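Lundham Bin-Picking Practice Guide

README for the Lundham cell and everyone who records, labels or reruns trials on it

Welcome, and thanks for reading this before touching anything! Lundham is a bin-picking setup and a set of working rules that grew up around it. The rules started as a page of notes taped inside a cabinet door, and they turned out to be the most useful thing we made. Wurden and Bhutto, our two sister cells, now run on the same rules with small changes, and Flano is the logging tool all three share.

What you get in this folder

guide.txt – the long version of the rules below
checklists/ – one page each for setup, between trials and shutdown
trials/ – logs written by Flano, one folder per session
labels/ – outcome labels, with the label guide next to them
changes.txt – what we changed and why, newest first

Who it is for

Anybody running a fixed arm over a bin of loose parts who wants results that another lab could believe. You don't need our arm or our blocks. You do need to be a little stubborn about writing things down, and we promise it gets fun once you can open a trial from last June and know precisely how the cell was set up.

Scope, and what we leave out

These are house rules. They sit on top of the arm maker's manual, your site's safety rules and whatever risk assessment covers your cell. If any of those disagree with us, follow them and send us a note so we can fix the guide. Nothing in this folder has been certified by anyone.

1. The bin

Clamp it. A bin that creeps a little on each wall contact will quietly ruin a whole session, and it does this while every log looks fine. Check the clamps at the start and again after any hard contact. Keep clamp handles out of the arm's planned sweep, and put them in the collision model as solid boxes with room to spare. We lost a lovely afternoon to a handle that was in the real world but missing from the model.

Don't polish the bin. Scuffs and bright rubbed spots are part of the test, and a method that only works on a clean floor should find that out early. If you swap the bin, start a new session number.

2. The parts

Use plain shapes in few colors, and keep the same set for a full session. Long blocks are our favorite because they are so easy to describe and so annoying to pick – they lie along walls, lean on each other and hide under things. Mix in a few shiny metal pieces when you want to test depth sensing. Glossy parts are where the nice-looking numbers go to die, and we love them for it.

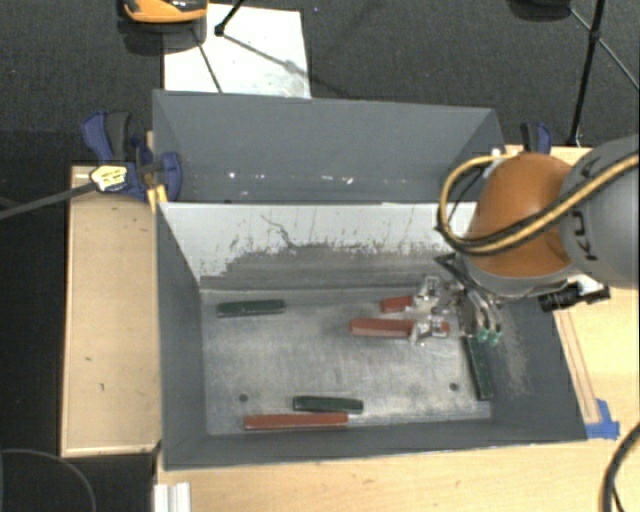

Page last changed: June – see changes.txt for the list of edits

With a divided bin, pick one compartment for the parts and say which one in the session notes. The front one holds the red and green blocks and the metal pieces, and the rear one stays empty. Note down any block that lies close to the base of the divider or along a side wall. Wall picks get their own label, "near_wall", and they should never be folded into the main score. The same goes for a block with metal lying over it, which gets "covered" even when a good part of it still shows.

3. The arm and its cables

Dress the cables with enough slack for the full wrist turn, then run that turn slowly with the bin in place and watch the loop the whole way. Do it again after any change to the gripper. Anything that sticks out from the wrist goes into the collision model too, including the bits that only matter when the arm leans over a side wall.

Approach speed inside the bin is capped at 40 mm/s in our cell. Retreat speed is 80 mm/s, and only after the fingertips are clear of the walls. Yours may differ, so write it in the session file and leave it alone until the session ends.

4. Running a session

A full session is 100 pick attempts. An attempt starts when the planner sends its first motion and ends when the arm is back at its rest pose. Stopping early is fine, but call it a short session and report the real number.

Before each refill, the operator says "hands in" out loud, gets the all-clear from the person at the stop button and only then reaches over the bin. That makes 2 people for any session with manual refills. Yes, every time – even when it's late and you are on attempt 97.

Shake the refill tray and tip it. Please don't arrange parts by hand. We have all done it, we all believed we were being fair, and the logs showed very clearly that we weren't.

5. Labels

ok – part lifted, carried and released at the drop point
slip – part left the fingers after lifting
miss – fingers closed with no part
bump – contact with wall, divider or floor above the force limit
stop – a person or the safety system ended the attempt

One attempt gets one of these outcome labels, and may also carry "near_wall" or "covered". If you are torn between slip and bump, choose bump. Label from the log and the video together, and leave a comment when they disagree. Comments are gold!

6. Reporting

Give the number of attempts, the count for each label and the part list. Put stops in the total. A success rate with the stops removed belongs in a footnote if it belongs anywhere.

Known gaps

The covered rule is still fuzzy for parts touched along one edge only. Bhutto uses a stricter reading than we do, so don't merge label files across cells without checking. Flano also drops the comment field on export if it contains a tab, and a fix is in the works.

Sending changes

Add your edit to guide.txt, put a line in changes.txt and tell us which session made you want it. Small edits are very welcome – the rule about clamp handles began as a single sentence from Wurden.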